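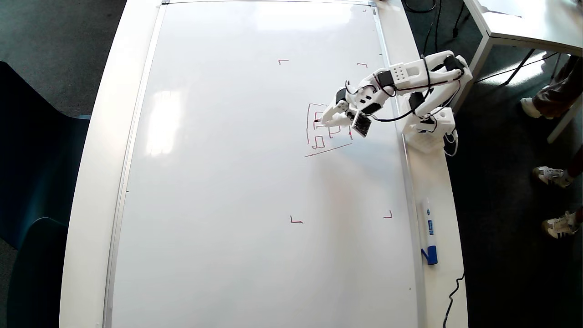

4. The board, the corners and the lines

4.1 Why we laid it flat

I should say up front that I didn't start this project caring about whiteboards. I cared about mazes, and about what people do with a drawing once they have to fit it into a space somebody else picked. The board was just the thing we had. But once we moved from the wall to the table so much changed that I ended up with a whole section on it, and here we are.

A whiteboard on a wall is a public thing. You stand back from it, you write big, and your lines sag to the right as your arm gets tired. The same board flat on a table gets treated more like a big sheet of paper. People lean over it and turn their heads to check an angle, and they draw small. In the wall sessions at Irside almost everyone used the full height they could reach. In the table sessions at Zakumville the drawings shrank toward whichever edge the person was standing at, and most of the board stayed white. I didn't expect the shrinking to be so consistent, and I'll come back to it in 4.3.

There are practical things too. Marker ink flows fine in both positions, but on the wall a cheap marker held tip-up starts to starve after a while, and on the table it doesn't. On the table, though, you get the ceiling light coming straight back up at you. A glossy board seen from overhead will have a pale patch on it somewhere (there is one near the left-center in Figure 3), and thin lines inside that patch are harder to read on a picture than the same lines a hand's width away. We tried turning down the lights. It made the glare better and everything else worse, so we turned them back up and moved the working region to the right – crude, but it did the job.

4.2 Four corners instead of a box

Every table session began with a bounded region, and we went back and forth on how to show it. Our first idea was the obvious one: draw a rectangle and ask people to stay inside. It looked neat and it was a terrible idea. People joined their maze walls to the rectangle, so afterward we couldn't say which part of the outline was theirs and which part was ours. One person rubbed out a stretch of our border to make an entrance, which is a perfectly sensible thing to do to a maze and ruined the drawing for measuring purposes.

So we switched to corners only. As Figure 3 shows, you need just four small L-shaped marks, upper left, upper right, lower left and lower right, and the eye fills in the sides for itself. I love how well this works! You can stand at the end of the table and feel the rectangle there, even though most of it is bare board. Printers have used crop marks in much the same way for ages, so I can't claim we invented anything.

The corners in the figure are red, and so are the maze and the line under it. We used one color for everything in the early sessions because it kept the setup simple, and if I were starting over I would not do that again. When a wall stroke runs close to a corner mark in the same color, the person coding the drawing has to decide whose stroke it is, and two coders will not always decide the same way. In the later sessions we made the corners black and left the drawing in red. Agreement on what counted as a wall went up, and so did my mood.

A note on size. The L marks want to be small. We tried long ones, with arms reaching well along each side, and they pulled people back into the rectangle habit. We also tried plain dots. Dots are too quiet, and people drew straight past them and then apologized. The short L seems to sit in a comfortable middle spot where it gets noticed without turning into part of the maze.

4.3 What counts as a maze

Here I have to admit that our definition was loose, and that it had to be. A maze on a whiteboard in thin marker is a rough outline with some vertical and horizontal strokes inside it, and if the strokes make corridors you call it a maze. If they make closed boxes you might call it a floor plan. If they stand a little apart from each other they start to look like letters, and once you have seen letters it is very hard to go back to seeing walls. The drawing in Figure 3 can be read either way. I see a labyrinth in it first, and then a cluster of letter-like shapes, and then I lose the labyrinth for a while.

We scored each drawing on the Jireš sheet, our own one-page form, which asks the coder to mark the outline, the inner strokes, any openings and anything outside the outline. It has 11 boxes. We dropped two of them after the first round because they were always left blank (one asked about curves, and hardly any of our mazes had a curve in them). The form does not ask whether the maze can be solved. That surprises people when I present this work, but solving a maze and drawing one are different jobs, and a drawing with no route through it still tells you plenty about how someone handles a boundary.

Now for the shrinking. We had figured that the corners would set the size of the maze, more or less, the way the edges of a page set the size of a letter. They did keep people in, mostly. What they did not do was make people fill the space. The outline tended to come out well short of the corners on at least one side, and then the inner strokes got packed in tight, because a maze needs a certain number of turns before it feels like a maze and there was not much room left to put them in. On the wall we saw the reverse, with roomy outlines and long lazy corridors.

4.4 The line underneath

I want to give a paragraph or two to the diagonal line, mainly because I spent a month ignoring it. In Figure 3 there is a single red line beneath the drawing, slanting slightly upward from left to right. Lines like that were not on the first version of our form at all. We filed them under stray marks and moved on. Then in October, going back through the whole set, I noticed that they kept showing up in the same place, below the outline and clear of it.

An underline is a handy thing to have on a board that was never ruled. It gives you a level to compare the rest with, even when it isn't level itself. If the line climbs to the right and the bottom wall of the maze climbs with it, I would guess the whole drawing was made at a tilt to the board. If the line climbs and the wall does not, something else is going on. We added a box for it (so yes, the sheet grew again right after we trimmed it) and from then on measured the slope against the long edge of the board frame. Thin aluminum trim makes a fine reference edge, as long as you can see enough of it.

4.5 Cleaning and other dull matters

A clean board matters more than I would like. Old ink leaves a faint pinkish film if you use red, and a new thin line over that film reads as thicker than it is. We wiped with an Irkico cloth between drawings and did a proper wash every 5 drawings. Gray smudges were the other nuisance, since on a picture taken from overhead a faint gray streak may be a smudge or only a shadow, and the two look alike until the next picture. When in doubt we left it off the sheet and put a note in the margin.

We also checked that the table did not rock. It did, at Zakumville, and a folded card under one leg fixed it for the rest of the sessions. The board itself never slid, even with people leaning on it, so we gave up on the tape we had planned to use. The measurements for both sites are in Section 5, with the wall drawings listed first.

Figure 3. Whiteboard laid flat on a white table, seen from directly above. Four red corner marks outline the region; the red maze-like drawing has a single diagonal line beneath it.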